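Simulation & Tools | Interviews

Kitchen tasks in software: Séverine Guillot on the Bittencourt scene kit

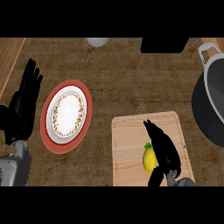 Định Mạc would have liked to see failed grasps given as much space in the manual as successful ones, and Guillot accepts the criticism. "The failures are logged, but you have to dig for them," she says.

The kit, sold by Flevham, supplies rendered tabletops for developers working with two-handed robots. A lemon on a cutting board is among the plainer set-ups. "Fruit is a good test of contact settings," Guillot says. "If friction is wrong, it shows up early – usually as a slip."

Version 2 ships with 17 kitchen layouts and 1,481 object models. Each hand can be driven separately, and users may swap in their own arm files. Guillot puts conversion at more than eight hours for an arm with poor joint data. "We quote for that work separately," she says.

Asked whether results carry over to hardware, she is cautious. "Reach and timing, fairly well. Grip force, no – you still have to tune that on the machine." A revised contact model is due in October.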